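# About Us
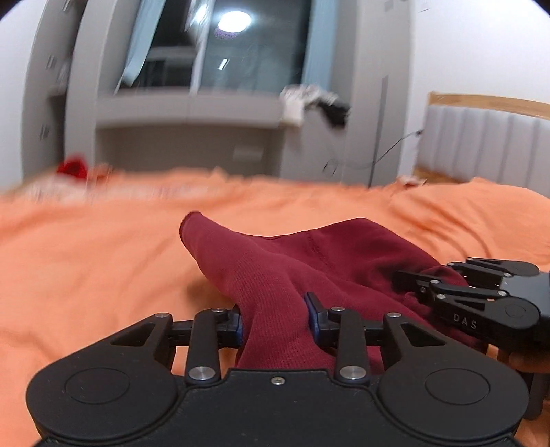 *A maroon garment on an orange sheet, with one end lifted into a fold.*

Hello, and welcome to Graltley! We are a laundry and folding school, which tends to make people smile when they hear it for the first time, and we don't mind that at all. Most of us grew up being told to put our clothes away and were never really shown how, so the sweaters went on the chair, the fitted sheets were rolled into a ball and pushed to the back of the closet, and that was that. We started teaching folding because we like it, and we have kept going because so many other people seem to like it too once they have had an afternoon at it.

## How we got going

The school began in a rented room above a dry cleaner on Kustham Street, with two ironing boards and one very large table. The first classes were about shirts and nothing else (collars, plackets, sleeves, and then collars again, which take longer than you'd think). People kept bringing in other things from home and asking what to do with them. Hoodies, mostly. Knit dresses. A quilt or two that had to be spread across the floor because the table wasn't big enough. By the second year we had dropped the shirts-only idea completely and were teaching whatever came through the door.

We have since moved around the corner to the Rahman Building, where we have 1446 square feet, good light on the street side, and a proper laundry room with a drain that works. The large table came with us. It had to be taken apart to get it down the stairs and it has wobbled a little ever since.

To date, 3152 students have taken a class with us, from college freshmen who have never separated a load to grandparents who have been folding towels one way for fifty years and would like to hear about another. We love having both in the same room.

## What we teach

Our main course is called **Soft Things**, and it covers knits, sweatshirts, blankets and bedding. These are the pieces that give people the most trouble at home. A cotton shirt will more or less stay where you put it, but a knit slides and stretches, and a sleeve will creep back out of a fold while you are reaching for the next piece. We teach you to find a seam first and work from there, to pick up a small pinch of cloth and lay it down again instead of tugging, and to smooth with the flat of your hand from the middle outward. It is slow to begin with. After a few weeks it gets a good deal quicker, and quite restful too!

A lot of the practice is done on top of a bedsheet. That is how many people fold at home, after all, with the whole load tipped out on the bed, and a rumpled sheet grips the cloth in a way that a bare tabletop doesn't. If you can get a sweatshirt square on a bed, you can do it anywhere.

We also run these shorter classes:

- **Fitted Sheets**, one evening, always full
- **The Small Drawer**, for socks, underthings and baby clothes
- **Packing a Suitcase**, two evenings, with your own suitcase please
- **Stains and Sorting**, held in the laundry room, so wear something old

## The Vokus Shelf

Along the back wall is a lending shelf we named Vokus, after the brand name on the old cabinet it started in, or what we could make out of it. Students leave clean clothes and linens there for others to practice on, and anybody taking a class may borrow from it. There are 556 pieces on the list at the moment, in every color you can think of, and we are always glad of more knits and larger sizes. We have plenty of pillowcases, thank you.

Pieces that have been folded too many times to look their best are washed, mended where they need it, and passed along. We gave away 889 of them over the past year.

## Come and see us

You are welcome to stop by and sit in on a class before signing up for one. Bring something from home that you have never managed to fold nicely and we will have a go at it together. Coffee is in the hallway, and the coat hooks are on the left as you come in.

Sign-up for the January session of Soft Things is open now at the front desk. Please tell us when you register if you would prefer to work sitting down, and we will save you a place at the lower table.

*Page last updated December 9, 2025*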